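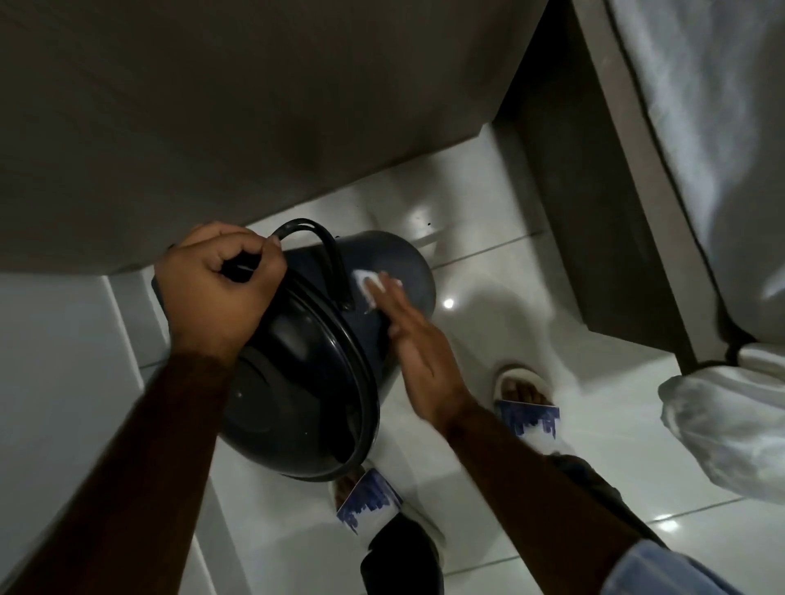
Who should the new square be named for?
Town talk > Local history and naming

rorymackay
ok so recap for anyone who missed the other thread. Council is taking names for the square by the old Premside depot until the end of November. Rules are the person has to be dead, has to have a real tie to the town, and no businesses. That last one kills Nulex Square, thank god. I put in Beathag Swanson, ran the night school 11 years, half the dock crews learned to read there. Who else you got

clusier_st_kid
Swanson gets my vote. My grandfather was one of hers. He kept the workbook.

valm
No objection to Swanson but why does it need a person at all?? It was Atallah Market for as long as anybody's mother can remember. People still say "meet me at Atallah." Just put that on the sign and save the money

rorymackay
Atallah was a business tho. See rule three

valm
Atallah was a family who let people sell off their front steps. The business came later. Look it up

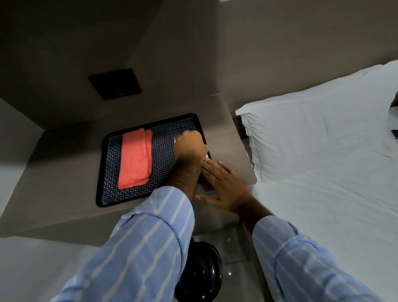
Sunday stuff, tray and cloth

old_depot_dan
Gonna be the unpopular one. Keith Hollis. He gave the land. No Hollis no square, simple as that

clusier_st_kid
He gave the land after the flood when he couldnt sell it. And he fought the night school the whole way. You want his name up there next to hers?

old_depot_dan
Not next to. Instead of. And "couldnt sell it" is a story, I never seen one paper that says so

clusier_st_kid
Library, second floor, the ledger boxes. Hollis lots are in there, listed twice, no buyer. Took me one afternoon

old_depot_dan
Listed isnt the same as tried to sell. People list things. Still gave it

valm
Dan you can be grateful for land and not want a plaque about it

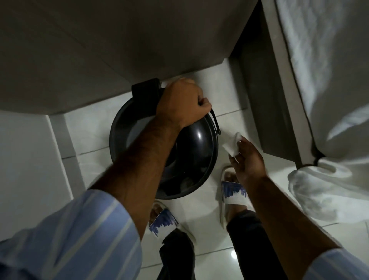
Imke Weidemann

Reading this on my lunch so quick. I was at the meeting. Petition for Swanson had 259 names when they closed the table, Hollis had a lot less, didn't catch the number. Clerk said petitions are "advisory" so make of that what you will. Also they want 503 words or less on why your person matters, and yes I asked why 503, got a shrug. If you're sending one in, put the years and where you got them, last round they tossed a bunch for having no source.

rorymackay
503 lol. Mine is way over, gotta cut the whole bit about the boat

Imke Weidemann
Keep the boat. Cut the part about the mayor

old_depot_dan
Advisory means they allready picked

valm
Probably. Send it in anyway. What does the sign even cost, does anyone know

Imke Weidemann
3,563 dollars, sign and post and the little bronze thing. It's in the packet, page after the map

valm
For a SIGN

clusier_st_kid
Could we do both? Swanson Square on the sign and Atallah Market on the bronze thing. Different rules for the bronze thing I think, has anybody read that far

rorymackay
I could live with that. Dan?

old_depot_dan
No. But I'll sign it if Hollis gets the bench

clusier_st_kid
There's a bench?

Imke Weidemann
There's two. Back later, send me drafts if you want them looked at before they go in, I'm home after 6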